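Femgate sidewalk and street set, README

Femgate is the student robotics club project that got us out of the lab! Our rover, Drilter, spent the spring driving quiet residential streets while we logged what its camera saw, and this folder holds the still images we use to train the curb finder for the Pons course challenge.

What's inside
1420 JPEG stills, sorted into 6 route folders
labels/ has one text file per still (curb line, grass, pavement, sky)
splits/ has train and test lists, with 100 stills held back for test
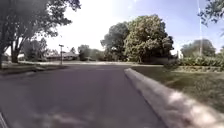 Coming up on a cross street, curb on the right, tree shadows on the pavement.

Shadows are our favorite problem. The first curb finder loved to call a hard shadow edge a curb, so we label the curb line straight through the dappled parts, sun or shade. Two people label every still, and if they disagree it goes to the Saturday meeting (those get lively).

Known gaps: no night driving, no rain, no snow. Street signs are often too soft to read, so please don't use the set for sign reading.

To load it, run fellico_load.py from the top folder. New routes are very welcome, just open a pull request!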